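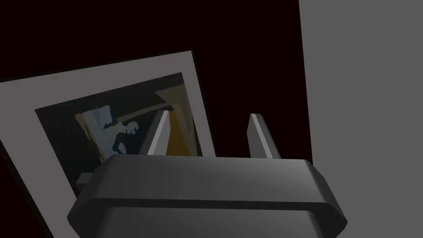 Figure 3. Wrist view from a simulated episode, gripper open, nothing between the fingers. A framed painting hangs on the wall to the left.

4.2 Rules for admitting simulated episodes

Every lab that shares robot data has a rule that says "the wrist camera view must be usable." We had one too. It survived in our handbook for two years, mostly because each reader was free to decide what it meant. When we merged the Plemetti and Raliler collections, the two teams turned out to have been applying the same sentence in nearly opposite ways. Plemetti reviewers threw out any episode in which the wrist view lacked a target object at any point. Raliler reviewers threw out episodes in which the rendering failed, and kept everything else, including long stretches of wall.

Figure 3 is the sort of view that divided them. Both fingers are in sight, they lean toward each other with a wide gap between them, and the gap holds nothing. Beyond the gripper are a dark wall, a tilted picture in a pale mat, and a plain gray surface. A Plemetti reviewer would call this a defect. A Raliler reviewer would call it a robot pointing somewhere. The argument ran through most of February and produced more email than data.

We settled it by splitting the old rule into parts that can be checked separately. The first concerns the gripper itself. Both fingertips must be inside the view, and the opening between them must be readable from the image alone, without consulting the joint log. Figure 3 passes. The second concerns rendering: no missing surfaces, no geometry passing through other geometry, no textures replaced by the bright placeholder that our simulator uses to signal regret. A reviewer checks this over the whole episode, as a single still says very little about it.

The third part concerns content, and it was the hardest to write. Our first draft required "task-relevant" content in the wrist view. This lasted one meeting. A wall is relevant if you are about to hit it. A painting is relevant if the instruction mentions it, and distracting if it does not, and a policy that has never seen a distracting painting is in for a surprise when it visits a home. The final text drops relevance altogether. It asks that the task object appear in at least one camera, wrist or external, during the 60 steps before first contact, and it makes no demands on the wrist view at other times.

The fourth part is about decoration. Scene authors like decoration, and asset libraries make it cheap. Raliler scenes drew on a pool of 181 wall and shelf assets, a good number of them paintings, and the source of many was recorded as "web." Under the new rule, each asset needs a license entry and a stable name before any episode that contains it can be released. This is tedious, and it was the only part of the standard that everyone agreed on — possibly because each team assumed the work would fall to the other.

We then asked reviewers from both teams to score the same batch of episodes under the old rule and again under the new one. Agreement on acceptance rose to 95 percent. The remaining disputes concerned fingertips near the image border, where "inside the view" was read either as fully inside or as inside enough. We now require a margin, stated in the Manríquez format as a fraction of image width, so the matter can be handed to a script. The script has no opinions about paintings.

Two limits should be noted. The rules were written for parallel grippers with two fingers, and we don't know how well they carry over to hands with more. They also say nothing about lighting. Several reviewers found the darker Raliler scenes gloomy and asked whether gloom could be grounds for rejection. We declined, on the view that people do live in gloomy rooms, but we added an optional brightness field to the episode record. Of the 17 scene authors who have since submitted work through Plillum, our intake tool, two have filled it in.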